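Cell 2 notebook, Gurnonora bench
February 2020
D. Chan, with Damir for the first half

Took over from Beatriz after lunch. Arm homes fine, no faults since the restart. Fault log has 13 entries from before that, all the same: grip width out of tolerance on the green arch. So that's the job. Everything else can wait (Francine, yes, I know about the label printer).

Checked the boring things first. Air off, not relevant, gripper is electric. Cable at the wrist ok, no rub marks, strain relief tight. Finger bolts: left was fine, right took nearly a quarter turn. Could be the whole story but I don't trust it. Put a paint mark across both heads so we can see if they walk.

Pads next. Old ones were glazed and the right one had a lip on it where the arch edge bites. Cleaned both with IPA, no real improvment, so swapped for new from the Usteck bag. One pair left in the drawer. Somebody order more please, Tanner has the part number.

Re-zeroed the fingers after the pads. Closed on nothing, set zero, opened, closed again, same number. Did it again after a power cycle becuase last time it forgot. It didn't forget.

Then camera check. Overhead view was a bit soft at the near side so wiped the lens and nudged focus. Left exposure alone. 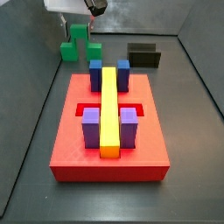
Re-ran the base calibration with the touch-off probe at all four corners. Old X offset 296, new one the same, so the base frame hadn't shifted and I've wasted half an hour being suspicious of it. Y same. Z down a hair, which I'd expect after Damir cleaned under the fixture. Saved as the Trondov profile, old one kept with _old on the end. Don't delete it until we've had a week of running.

Damir thinks the slot edges want a light going over with a file. I'd rather reprint than file, once you file one you can't go back to the model and know what you've got. Left it for now. If the insert force creeps up we'll have the argument then.

Next, slow run through the approach positions at 10% speed, hand on the stop. Waypoints 1 to 4 clean. Waypoint 5 came in too low for my liking and I stopped it short. Found the tool length was still the one for the old pads, the new ones are thicker. Corrected it, redid 5, plenty of room.
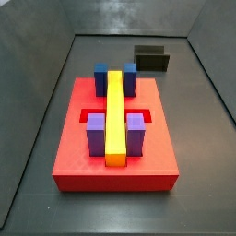

Purples, blues and yellow bar on the red base, arch not on. Black bracket parked back right.

Note on starting layout as it keeps getting asked. Bracket goes anywhere flat on the floor as long as the arm doesn't have to cross the base to fetch it. Walls are NOT a datum, please stop pushing things up against them. Beatriz had a good routine for this in December and it's written on the inside of the cupboard door.

Grip test on the arch. Force at the old setting slipped once out of the first few, part rotated in the fingers and the controller didn't notice. Went up one step. No slip. Went up another out of curiosity and could see the legs pinch in slightly, so back down one. Stay there. Setting is in the Saha config file, line 783, with a comment. If you change it, change the comment.

Also the close speed was daft, it was slamming. Halved it. Costs next to nothing on cycle time and it's much quieter. 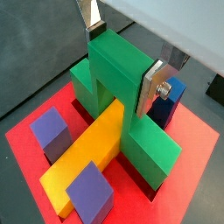

Wrist cam, fingers on the arch. Black pads.

Compliance mode: on for the last bit of the insert only. It had been on for the whole descent, no idea who or when, not blaming. With it on all the way the arm sags and you arrive a bit off and then it hunts for the slot. Now switches on just above the plate. Watched it several times with Damir, goes where it should.

Wrist cam exposure is separate from the overhead one, reminder to self. Turned it down, yellow was clipping.
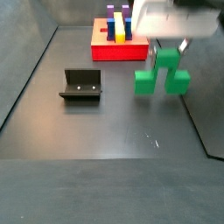 Carry height is the other thing I changed. Program had a big swooping lift between stations, fine in an empty cell but slow and it whips the cable. Brought it right down. With the arch in the fingers the feet are now only just off the tabletop, next to the red box, and that's about as low as I want it. The feet stick out sideways on both legs so work out clearance from those and not from the fingers. Anyone adding a part with wider feet has to revisit this. Limit is in the program as carry_z, don't hard code it again.

Overhead view blows out on the arm housing when it reaches in from that side. Annoying but the part detection only looks at the colours lower down so leaving it. Tanner wants to try a matte wrap on the housing. Fine by me if it peels off again.

Counter on the controller says 846 cycles since last service. Reset to 0 after this lot. Greased nothing, not due.

Still open:
- pads, order (Tanner)
- check paint marks on finger bolts end of each shift, write it here even if nothing moved
- right finger bolt, threadlock? ask Francine which grade, the strong one is a pain to get out
- reprint red base, or not. Damir to measure slots first
- copy of Trondov profile onto the shared drive, I've only got it on the cell PC
- stop button lamp flickers. Works, but flickers

Left it powered, servo off, gripper open. Key's in the usual place.

DC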